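Research > Manipulation > Learning from demonstration > Full text

4.2 Collecting demonstrations inside a computer case

The second task family moves from the open bench to a desktop computer with its side panel removed. The work is to release a retention clip, take hold of an expansion card and draw it straight out of its slot. We chose it for one reason: in the bench tasks of Section 4.1 the operator could approach the part from almost any side, and the two ways of giving a demonstration came out nearly equal. In a case the approach is limited by the walls, the cables and the parts next to the target.

Demonstrations were given in two ways. In hand guiding, the operator held the arm above the wrist and moved it through the task while the joints were set to low stiffness. In remote control, the operator sat at a separate desk and drove the same arm through a Gruleck hand controller, with the wrist camera view on one screen and a fixed side view on another. Finger opening was set by a foot pedal in the first case and by a trigger in the second. Both streams were recorded by the Vadoteo logger and cut to the same start and end rules, so that a later reader of the data cannot tell the two apart by length of idle time alone.

In total 234 demonstrations were recorded, of which 199 were kept. A demonstration was dropped if the arm reached a force stop, if the card was let go before it had cleared the slot, or if the operator asked for it to be dropped. Operators were not told which of their recordings had been kept until the end of the study.

Figure 3 gives the wrist view during work in the case. The blue clips on the metal bracket and the upright expansion card are the parts of interest; the gripper takes up the lower part of the view, and cables run close to it on the right.

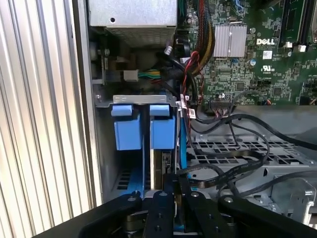 Figure 3. Wrist camera view into the opened case, with the gripper at the bottom.

Tove Arnardóttir objected, on reading a draft of this section, that the comparison favours hand guiding, as an operator standing over the case can look past the arm while the remote operator has only what the cameras give. We accept the point in part. The side view was added in March, after the first trials, and 33 of the kept demonstrations were made without it. These are marked in the data and are left out of the timing results in Section 5, though they are used for training.

A second difference lies in contact. Under hand guiding the operator feels the card bind in the slot and tends to rock it slightly along its length. Under remote control there was no force feedback, and operators used short pulls with pauses between them. A policy trained on one kind of recording takes over the habit of that kind. Mixing the two without a label gave motions which changed style part of the way through a pull, and we therefore pass the source of each demonstration to the policy as an input. The effect of removing this input is reported in Section 5.3.

Cable contact was not treated as a failure unless it led to a force stop. Annotation was carried out by Preben Nørgaard and checked by Bergþóra Blöndal against the force record.

Shares: 18
Comments: 0

Related items
Kerr: a low-stiffness mode for guided teaching
Foot pedals and triggers as gripper inputs
The Varnden task set, part two: slots and clips
Labelling the source of mixed demonstrations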